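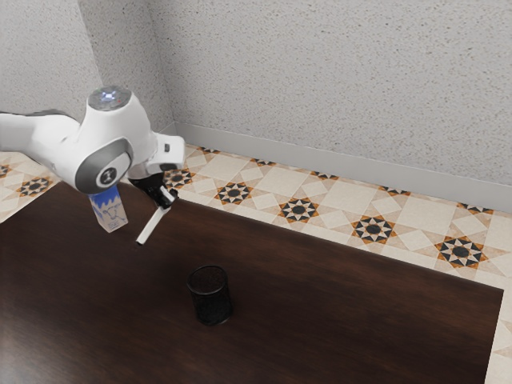

Tire Wear and Lap Time in Club Kart Racing
Teresa Dudek and Bevan Faulkner
Sports Science Project, Leltville

Introduction

Drivers at our local track often say that a kart gets slower near the end of a race "when the tires go off." We wanted to find out how large the drop is and when it starts. Our data came from the February meeting at the Lustmont circuit, where the rental class uses one tire type for all karts.

Method

The club gave us the timing sheets for 7 races. We left out the first lap of each race, when the karts are bunched together, and any lap run under a yellow flag. One race was stopped early for rain and we dropped it, so the results below come from 6 races. Teresa entered the lap times in a spreadsheet and Bevan checked each sheet against the printed copy. Tire pressures were taken by the Tapsell team before and after their two runs, and they let us copy the numbers.

We sorted the laps into early, middle and late thirds of each race and took the median for each driver. A median was used so that one spin would not change the result much.

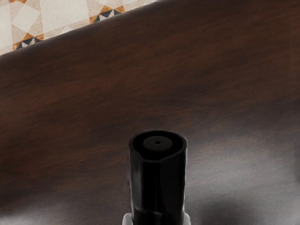
Results

Most drivers were fastest in the middle third. Early laps were slower, which fits with cold tires. In the late third, 76 percent of drivers lost time compared with their own middle laps. The loss was largest in the long right-hander after the bridge, where the sector times were also the most scattered. Drivers who started near the back lost less at the end, possibly from spending more of the race in traffic and pushing the tires less.

Tapsell's pressures rose during both runs. With 2 runs we can't say much about pressure and lap time.

Problems

The timing loop missed over a dozen laps in one race and we had to leave those blank. We did not know the age of the tires on each kart. Fuel load was not recorded either, and a lighter kart late in the race would hide part of the tire effect.

Further work

We would like to repeat this with new tires on every kart and a pressure reading after each race. The Sekik series runs longer races on the same track and its sheets include fuel weights.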